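Clendow Forum > Software > Perception and planning
Thread: Fold planner keeps grabbing the trim
Started October 2019

gripfruit
Two arms, parallel grippers, small towels. Segmentation runs on the head camera in Mumel, grasp candidates come out of Xaba, and a fold script I'm not proud of ties them together. The planner picks a corner from the cloth outline. The outline finder is in love with the scalloped borders, so every little bump becomes a corner. The worst log has 458 candidates on a single towel. A towel has four corners. I checked.
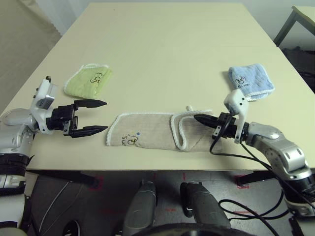
Do you run corner detection on the raw mask?
The raw mask, straight out of the segmenter, with no smoothing at all. I'm aware of how that sounds.

Reshma Zwane
Smooth the contour before you look for corners. Fit a polygon, raise the tolerance until you get something with a sane number of sides, done. Your planner doesn't need to know about crochet.

mostly_torque
Disagree. Smooth it enough to kill the bumps and your grasp point slides inward, off the border and onto the flat cloth. Then you scrape the table and fault out. We lost most of March to that. I'd keep the raw contour and score the candidates on how far apart they are.

gripfruit
Tried both last night. Smoothing got me from 458 down to 258, so now it's wrong faster. Spacing did better, but then a border gets pinched along its side and the script cheerfully announces CORNER ACQUIRED, a message I wrote myself in a more hopeful time.

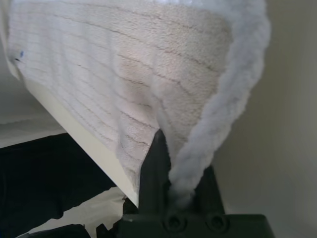 What tells the script it has a corner after the lift?
Finger width, and that's the whole test. Anything thicker than one layer and thinner than a sandwich counts as a corner.

Reshma Zwane
So you have wrist cameras and you're asking the finger encoder. Use the wrist view for a check after the lift. You don't need a fancy model, just two classes, corner or edge.

gripfruit
The wrist views go to disk and no further. The Surkolora driver stamps them on its own clock, so by the time I line them up with the arm pose, the arm has moved on with its life. What I could do is pause over the table with the fingers open,

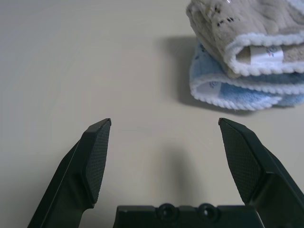
let the buffers drain, take one pair of stamps, and work out the offset from that. It costs me 2 seconds a cycle. The demo video people will be heartbroken.

mostly_torque
Or fix the driver.

gripfruit
I opened the driver. I closed the driver.

Reshma Zwane
The pause is fine, but do it once at startup and not every cycle. Clock drift over one session is nothing next to the lag you're describing. And do the corner check while the arm holds still after the lift, so bad timing matters less anyway.

gripfruit
OK, rewritten. Offset once at startup, spacing score on the raw contour, hold after the lift, then classify. I labeled wrist frames until I started seeing white piping with my eyes closed. My rule is that if the trim comes to a point at the fingertips, it's a corner, and if it just wanders through, it's an edge.

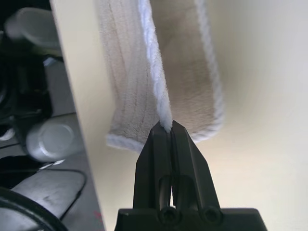

Chantelle Msimang
Your rule is going to break on folded cloth. Pinch the middle of a doubled edge and the trim bunches to a point there too, so you'll be calling folds corners all day. Add a third class for it, or have the planner regrasp whenever the score is close.

mostly_torque
Third class. Regrasping on a close score is how you get a robot that picks up the same towel until lunch.

gripfruit
Third class it is. Back to labeling. CORNER ACQUIRED is now CORNER PROBABLY.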